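Speaker notes, "Eleven Weeks of Picking Things Up"
Slot is late afternoon, right after the coffee. Talk slowly. Drink water before the numbers.

## Opening (title slide, leave it up)

Hi. I run data collection for the Pilano project, so I'm the person who tells a learning system what a good grasp looks like by arranging for somebody to do it a couple of thousand times. If you came for the architecture talk, it's next door, and it has animations.

Ask for hands: who here has trained a policy on someone else's demonstrations? Then: who has ever watched them all? (Expect fewer hands. Pause anyway.)

What I'm covering is the dull part. How the bench was laid out, how we decided an episode counted, and what we'd do differently on Clondilitz, which is the follow-on and currently a spreadsheet with a nice colour scheme.

## The bench

Keep this short, people glaze over at furniture.

- The task, as written in the Pilano plan: pick a part, place it in the bin, back off, stop. Four verbs. It took us most of February to agree on the fourth.
- The tape grid is for resets. The operator gets a cell from the script, puts the part in that cell, and starts. Before the grid we had "put it somewhere random", and people's idea of random is a hand's width from the middle.
- Bin goes at the far side of the bench. Foam in the bottom, on Bautista's advice. They supply our parts and have strong feelings about dents.

Next slide is the wrist view. Let it sit for a few seconds before talking. The policy gets this and the joint readings, and that's its whole world, so the room may as well spend a moment in it. 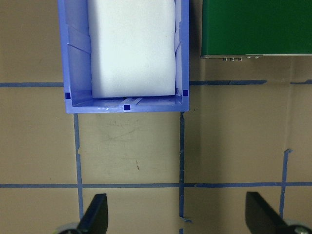 ## What the wrist camera taught us

Points to hit, in whatever order they come out:

- Fingertips at the bottom of the view are a gift. The learner always knows where its own hands are, which puts it ahead of me before nine in the morning.
- The bin's far end is out of view from up here. A person fills in the rest without noticing. The model has to be shown approaches from enough heights that it stops being surprised by bins having another end.
- The tape. Look at the tape. Seams, torn ends, a flap curling up beside the middle line. We had a serious meeting about whether to relay it. Re-taping halfway through gives you two datasets in a trench coat, so we left it alone and logged its condition at the start of each shift.
- Scratches, same story. We were nervous the policy would learn a scratch as a landmark. Shifting the start cells helped. I can't tell you it cured it.

If someone asks about lighting: there's a soft shadow down the bench beside the middle tape, you can see it on the slide. We kept the shadows in. Tidy light makes for tidy demos and a very fragile policy.

## The numbers (drink water)

We recorded 2,112 episodes. We kept 1,963. Put both figures up and let people do the subtraction themselves, it wakes them up.

Reasons for binning, no pun intended, though I'll take the laugh:

- Operator paused to think. The policy learns pausing beautifully. It's the first skill it picks up.
- Part placed in the wrong cell for the script.
- Clock drift between camera and arm. All of these came from the old Dutitz logger, and we have since had words with it.
- Failed grasp, then recovery. This is the one I'd take back. We threw out the early recoveries as mistakes, then spent weeks wondering why the robot gave up so easily.

Each episode was capped at 90 seconds. That was generous for the operators and it shows in the file sizes.

## What changes for Clondilitz

- Keep recoveries, with a label on them.
- Change operators more often. Over 11 weeks you can start to recognise a person by their wrist angle, and so can the model.
- Write the rejection rules down before recording. Ours lived in a chat thread, under a picture of somebody's lunch.
- Second bench, different tape colour, different bin. Budget request is in. (Do not do the bit about the budget request. It went badly at the rehearsal.)

## Questions

Likely one: why not simulate it? Answer: we do, next door, with animations. The sim bench has perfect tape.

Second likely one: can we have the data? Say the Pilano set is waiting on sign-off and give the project address. Don't promise a month.

Leave the wrist view up during questions. Laptop charger is in the side pocket of the bag.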